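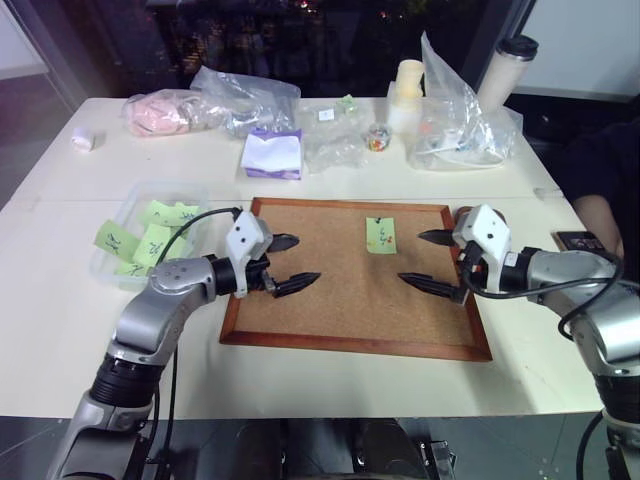 Can I leave the watering timer outside all winter?
Bring it indoors before the first hard frost. Any water left in the valve can freeze and crack the housing.

Search the guide Enter a word or part number Go

Section 2: Setting Up the Rirkus Drip Timer

Welcome to the fun part! By the end of this section you'll have water going to your pots and beds on its own schedule, and you'll be amazed at how much happier tomatoes are when they get a steady drink. The steps below are for the timer with the Nernico starter hose kit. If you have the Wijaya soaker hose, follow steps 1 through 5 and then skip to Section 3.

Before you start

Lay the drip hose out in the sun while you read (it uncurls beautifully once it's warm). You'll need the timer, the filter washer, the pressure reducer, the end cap, batteries and a measuring jug that holds at least 500 ml.

CAUTION: Connect the timer to a cold water faucet only. Never use it on a hot supply or on a line that feeds drinking water for people or animals.

Installing the timer

1. Turn the faucet off completely and unscrew anything that's attached to it.

2. Slide the battery tray out of the back of the timer. Fit fresh alkaline batteries and push the tray in until it clicks. The display lights up and asks for the time.

3. Press the filter washer into the inlet, mesh side facing the faucet.

4. Screw the timer onto the faucet by hand. Snug is good! Pliers will strip the collar, and a stripped collar isn't covered by the warranty.

5. Open the faucet all the way and look for drips at the collar. If you see any, close the faucet, take the timer off and reseat the washer.

Note: The valve is closed when it leaves the factory, so no water should come out of the bottom at this point. If it does, press Stop once.

Connecting the hose

6. Close the faucet again. Attach the pressure reducer to the timer outlet, arrow pointing down, and push the drip hose onto the barbed end until it covers every ridge.

7. Run the hose past your plants and pin it down at the bends. Leave a little slack near the faucet so you can move the timer without pulling on it.

8. Open the faucet and press Manual. Let the water run out of the open end until it's clear, then press Stop and fit the end cap.

Setting your schedule

9. Hold Set until the clock flashes. Choose the current time with the plus and minus buttons and press Set again.

10. Pick a start time. Early morning is wonderful, before the sun gets to work. The factory setting is 8 minutes of water every morning, and it's a great place to begin for pots on a patio.

11. Place the jug under one dripper and press Manual for a full cycle. Compare what you've collected with the plant chart in Section 4, then make the cycle longer or shorter.

Note: Large pots with thirsty plants often do better with two short cycles than one long one. Press Repeat to add a second start time.

CAUTION: Don't leave the faucet open while you're away on a trip until you've watched at least one automatic cycle start and stop.

If the display locks

Hold Set and Stop together until the screen goes blank, then enter 3133. Your clock will need setting again, but saved schedules stay put. Replacement washers and end caps are sold by Ollham under the part numbers on the back cover.

Now go enjoy your garden!

Get seasonal watering tips by email. Enter your address to sign up. You can unsubscribe at any time.

Related sections
Section 3: Using the Wijaya soaker hose
Section 4: Plant chart and cycle lengths
Cleaning the filter washer
Getting your garden ready in May
Storing the timer for winter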